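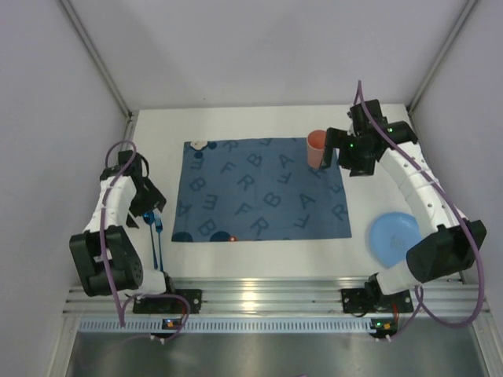
Rothe Table Station
Two-arm place setting cell for cafeterias, care homes and training kitchens

Overview | What it does | For your staff | Specifications | What's included | Service

The Rothe Table Station sets places. Two arms mounted on a shared front rail lay out a placemat setting of cup, plate, fork and spoon inside a three-sided booth. It is built for sites that lay the same setting many times a day and have people on shift who are needed elsewhere.

Meltstead builds the station in Nultham and supports it directly.

What it does

An attendant lays the mat and puts the plate, cup and utensils on the tabletop. The arms place them on the mat in the layout you have saved. The attendant then takes the finished setting away and loads the next one.

Layouts are taught by hand. Put the station in teach mode, guide each gripper through the motion, and save. You can store up to 8 layouts. Left-handed settings count as a separate layout.

Colored tableware is fine. Printed mats are fine too, as long as they lie flat. Mats with a curled edge should be pressed or swapped out, as a gripper finger can catch the lip.

The station does not wash, dry or inspect tableware. It does not carry hot food or filled cups. It should not be used with glass.

For your staff

Most sites put the station where one or two people used to stand and lay settings before each meal. After it goes in, that job turns into loading, checking and clearing stops. One attendant can look after the station and still do other work within sight of it.

Expect the first two weeks to be slower than doing it by hand. People need time to learn where the arms like things to be put down, and the saved layouts usually get changed once or twice. We suggest letting the people who set the tables now do the teaching. They know how far the cup has to sit from the edge of the plate, and which residents or guests want it somewhere else.

At our Skeltham pilot kitchen the station laid 1,337 settings in its first month. Staff there asked for two changes, and both are now standard: a pause button that can be reached from either side, and a softer start when the arms come out of rest. They also told us the work had become more repetitive for whoever was loading, so we now recommend swapping the attendant every hour.

Talk to your staff before you order. We can send a short sheet that covers what the job looks like before and after.

Specifications

Arms: two, rail mounted, white links with black motor housings
Grippers: black, fingered, replaceable finger pads
Rail: grooved aluminum extrusion
Booth: back wall and two side walls, pale gray, open front
Tabletop: white, wipe clean
Finger pad life: around 2,000 hours
Service interval: 2,000 hours
Power: standard wall outlet

What's included

Booth and tabletop, two arms with grippers, front rail, control boards, cables, pause button, one spare set of finger pads, printed setup guide. Tableware and mats are not included.

Cleaning

Press pause and wait for both arms to stop. Wipe the tabletop and walls with a damp cloth and mild soap. Do not spray the rail or the boards below it. Finger pads come off and can be washed in the sink.

Service and ordering

Installation takes one morning and includes a training session for each shift. Spare pads and cables ship from Nultham. For a quote, send us your floor plan, the number of settings per meal and a sample of the tableware you use.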